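Una mañana de puertas abiertas en Goltammont

Tiempo de lectura: 3 min

En julio fui a visitar Goltammont, el antiguo almacén donde ahora trabajan varios talleres pequeños. Yo vivo cerca desde hace cuatro años y siempre pasaba por delante sin entrar. Esta vez abrieron todas las puertas a las diez de la mañana y me apunté con mi vecina Anika Obi, que cose mucho mejor que yo y sabe mirar las telas.

La llegada

En la entrada nos dieron un plano doblado y una pegatina. Según el folleto, el edificio tiene 416 metros cuadrados por planta, y la primera parada era la carpintería Nikolaidis. Olía a aceite y a madera cortada. Lucinda Mbeki nos explicó cómo se encolan los listones para hacer un tablero, cuánto tiempo deben quedar en las prensas y por qué se alterna la veta. Me habría quedado más tiempo, pero el grupo era de nueve personas y detrás ya esperaba el siguiente.

La sala de la ropa

Después subimos a la sala que más me interesaba, dedicada a guardar y ordenar la ropa de casa. En mi piso los armarios son pequeños y todo termina en cajas, así que tomé apuntes como una estudiante. Me gustó que se trabaja sobre una mesa de madera clara, de tablas largas con la veta bien visible, a una altura cómoda para no doblar la espalda. La ropa va a un cajón de tela azul marino con rayas blancas, parecido al que compré yo el invierno pasado — el mío es más blando y se cae de un lado cuando no está lleno.

Noemi Alcantara, que guiaba la visita, nos dio algunos consejos. Las prendas gruesas abajo, las que se usan cada semana arriba, y no apretar. También recomienda poner juntos los colores oscuros para no buscar tanto por la mañana. Anika no estaba de acuerdo con esto último: ella ordena por tejido, y las dos discutieron un rato con mucha educación.

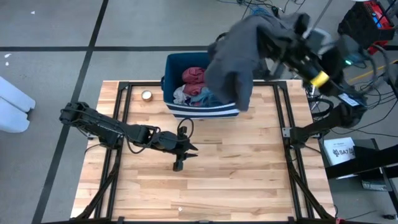 El taller de costura y la cafetería

En la planta baja, Galtov enseña a arreglar cremalleras y bajos. Anika compró hilo gris y yo un cajón plegable por 9 euros. Para terminar tomamos café en el patio. La tarta de limón era buena, el café un poco aguado. Había cola para el baño y faltaban sillas a la sombra, esto lo escribí en la hoja de opiniones.

Datos prácticos: la entrada es gratuita, pero hay que reservar. Admiten a 200 visitantes por la mañana y otros tantos por la tarde. El autobús para casi en la puerta. Hay ascensor, aunque está al fondo y mal señalado.

Compartido 400 veces · 3 comentarios

So-ying Chung
¿El taller de cremalleras es para principiantes? Tengo un abrigo esperando desde marzo.

Hazel Gallagher
Yo también estuve, por la tarde. La carpintería me pareció lo mejor. Y estoy con Anika, por tejido se encuentra todo antes.

Lidia
Gracias por avisar de lo del ascensor, voy con mi madre a la próxima.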